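Inlow Home Fasting Blood Test for Men: what you get and why I stock it
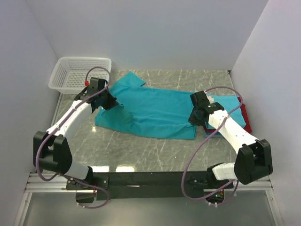
A teal short-sleeved shirt on a gray marble-pattern surface, with a white basket in the corner.

I get more emails about this kit than anything else in the shop, so I rewrote the page on 2/1/20 to cover the stuff people keep asking me. I'm Amerley, I run the men's health side at Gromgate, and I use this kit myself (well, my husband does, and I stand next to him reading the leaflet out loud).

The Inlow is a finger-prick kit that you do at home before breakfast and mail back to the lab. It checks your cholesterol, your triglycerides and your blood sugar. It does not check hormones, and it does not check your prostate. If you came looking for those, please talk to your doctor first — I'd much rather lose the sale than have you order the wrong thing!

What's in the box: 6 lancets, two collection tubes, alcohol wipes, bandages, a label sheet, the form and a prepaid mailer. You'll probably only use two or three of the lancets, but the first try can be a bit of a flop, especially if your hands are cold. Run them under warm water, dry them really well, and let your arm hang down for a minute. Big difference.

Mawuli Bonsu in our packing room asked me to mention the label sheet. Write your date of birth on the tube label BEFORE you stick it on. Ink smears on the curved part and then the lab has to call you.

Fasting means water only overnight. Black coffee counts as breaking it, sorry. Keep taking your regular medicine unless your doctor has told you otherwise, and if you have diabetes, please don't fast without asking them. Same goes if you take blood thinners or you tend to faint with needles.

Results come by email as a short report with your numbers next to the usual range. A number outside the range isn't a diagnosis. Print it and take it to your appointment. The report is plain enough to follow, though I do wish they'd make the type bigger.

Price is $58 for the single kit, or $117 for the twin pack, which comes with an extra follow-up report and a phone call with a nurse (usually Araba Quaye, and she is lovely and very patient). Lab fees and return postage are included in both.

Shipping is free in the lower 48. We can't send kits to PO boxes. Unopened kits can come back within 26 days, but once the seal on the tube bag is broken I can't take it back.

Also in this section: Bustach upper-arm blood pressure cuff, Ackah pill organizer, spare lancets

Item: Inlow fasting kit, single
Availability: in stock
Questions: use the contact form and put "Inlow" in the subject line so it gets to me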